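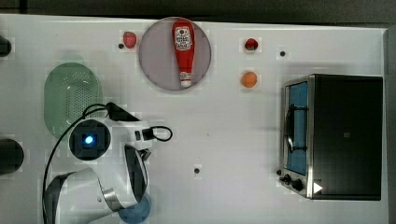
Overhead view, kitchen item set, ketchup bottle on the gray plate.

Re: [manip-eval] Gralico wrist kit – worth the money?

> We are looking at the Gralico wrist kit (camera, gripper mount, two
> fingers, cable set) for a tabletop bench. Does the camera hold its
> calibration after a finger change? And has anyone run the cable
> outside the arm without it snagging? The Gidico reseller could not
> answer either question.

We have had the kit on one arm since November. The attached view is from our overhead camera.

Calibration: it holds if you leave the four inner screws alone. The finger screws are separate. After 6 finger changes our reprojection error stayed under 2 pixels. Loosen the inner ring and you start over with the board.

Cable: ours runs outside. In the overhead view you can see it loop from the top of the gripper mount across the colander and then down the left side of the arm. That loop is longer than I would like. The supplied cable comes in one length, and the clips in the box are too wide for it. We ordered narrower ones from Farina. Route it with the wrist at full rotation, not at home position, or it will pull tight later.

Fingers: the curved ones do well on round items such as the small toy fruit. On the ketchup bottle we had 34 failed grasps in 400 attempts, most of them with the bottle lying flat on the plate. The finger reaches the plate rim before it gets under the bottle. Approaching across the short axis helps. I have no numbers yet for the toaster oven door.

Software: the Proltow driver works but drops the camera stream if the gripper is power cycled. Restarting the node brings it back.

Would I buy it again? For a fixed bench, yes – with a different cable. I would not pay for the support plan. Our two tickets are still open.

I can post the mount offsets if they are of use to you. Please say which flange you have.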